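Two Arms on a Tabletop: Our Trumus Build
Student project report, 10/24/24

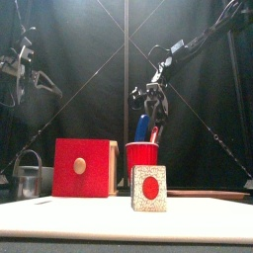

We wanted to find out how far two students could get with a pair of small robot arms, a borrowed corner of a shared workshop and a budget that would make most labs laugh. The workshop is called Skatska and it sits in the back of an old printing plant from 1951, which means thick walls, great light and terrible heating. We loved it anyway!

The project is named Trumus, after a typo in our first planning file that stuck. The goal is simple to say: get the arms to handle ordinary household stuff, like pulling open a little red box by its round wooden knob, or lifting a utensil out of a plastic cup by its handle. Doing it is another matter – a handle standing in a cup moves the moment you brush against it, and a gripper that comes in a little too low knocks the whole cup over.

The frame took up most of September. Both arms hang from above so the board stays clear, and we put a black backdrop behind everything after our first camera tests picked up every coat and bicycle in the room. The white board was the best cheap decision we made. Colors stand out on it and it wipes clean (mostly).

Wiring was the part we underestimated. Our first cable runs were too short, so the wrist could turn one way fine and then stop dead on the way back. We redid them with loose loops, and that fixed it in one evening. We also burned out 3 servos before we learned to set the torque limit first. Please set the torque limit first.

For control we wrote a small program called Groken. It records a motion while one of us guides the arm with a hand controller, then plays it back with small corrections from the camera. We wanted 100 recordings for each task before trying anything clever, and we got there for the cup task last week. The knob is slower going. The fingers slide off the round edge if they close too early, and we are now trying thin rubber pads from a Baláž repair kit.

The pot with the curved handle is next, and it's the one we're most excited about, as both arms will have to share the work. After that we'll clean up the Groken code and post it with the parts list. The plan is to show all of it running at the Skatska open evening in December.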